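Weston Early Childhood Program
Course handout, Unit 5: Setting up and keeping a pretend kitchen
September 2025

Read this before the classroom visit. It goes with the Unit 5 lecture and covers what was on the slides, plus the cleaning routine that we did not get to.

1. What belongs in the corner

A pretend kitchen for three- to five-year-olds needs fewer things than most catalogs suggest. The usual starter set has a stove, a microwave or a sink, a pot or pan, a few food pieces, and a cloth. A table at child height does the job of a counter.

Students often ask whether the stove and microwave should match. They don't need to. Children pay much more attention to knobs, buttons and doors than to color. What matters is that each piece has something to turn, press or open, and that the parts are fixed on well enough to stand daily use.

Pots can be toy versions or small metal ones. Metal makes a good sound and cleans easily. Check the handles: wire loops can bend and leave a gap that pinches. Run a finger around the rim before putting any metal piece out.

2. Play food

Choose food that children in your group will know, and add one or two things that they may not. Cans are useful because they stack, stand up by themselves and carry printed words. A child who cannot read yet will still learn which can is tomato and which is pineapple from the picture on the label, and the word is right there next to it. Leave labels facing out.

Fruit and vegetable halves bring up good questions. Where is the other half? What is in the middle? The Pistell checklist in your reading packet lists these under "objects that invite talk." Review it before you write your observation.

Throw out play food that is cracked or has peeling paint. Anything small enough to fit in a child's mouth stays out of rooms with children under three.

3. Placing things on the table

Put large pieces at the back and sides so that the middle and front stay open for work. The stove goes at one end. If it goes in the center, one child takes over the whole table.

Stand cans along the back next to the microwave. They are easy to see there and are less likely to be knocked off. Keep the pot near the open area.

Fold one cloth and leave it at the front. A cloth gets used as a towel, a hot pad, a plate, a place to set down food and sometimes a blanket for a doll. Microfiber is fine and dries fast. Use one color for the play kitchen and another for real cleaning - the two get mixed up otherwise.

Leave some of the table bare. Students setting up for the first time tend to fill every spot, and then there is nowhere to cook.

4. Daily reset

Allow 5 minutes at the end of each session. Children can do most of this with an adult nearby.

Put the pot back on the table, empty.
Stand the cans up, labels forward.
Fold the cloth into a square.
Close the microwave door.
Check the floor under the table for small pieces.

Do not correct the layout while children are still playing. If the food ends up in the microwave and the cloth ends up in the pot, leave it until reset time.

5. Weekly cleaning

Wash metal and hard plastic pieces in warm soapy water, rinse, and let them air dry. Wipe the stove and microwave with a damp cloth - do not soak them, as water gets in behind the knobs. Glossy black surfaces show fingerprints and need a dry wipe afterward. Wash the play cloth with the room laundry and replace it when the edges fray badly.

Write the date on the cleaning sheet. The Berimberg site keeps its sheet inside the cupboard door, and the Lumbao site uses a clipboard. Either is fine as long as it gets filled in.

6. A small layout to study

Compare this table with the points in section 3. Note where the cans stand, where the stove is, and what the cloth is being used for.

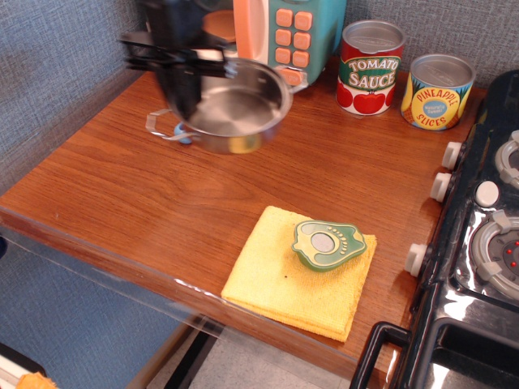
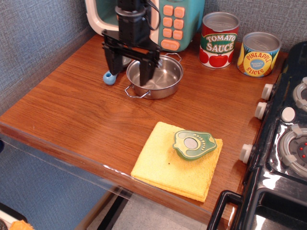
Both views: metal pot, cans at the back, avocado half on the folded cloth, stove on the right.

For the classroom visit

Draw the kitchen corner in your assigned room from above. Mark the open work area. Then watch for 30 minutes and write down which objects get picked up and what each one is used as. Bring one page of notes to class. The drawing can be rough, and the notes may be handwritten. Students who did their visit in March may use those notes if they still have the drawing.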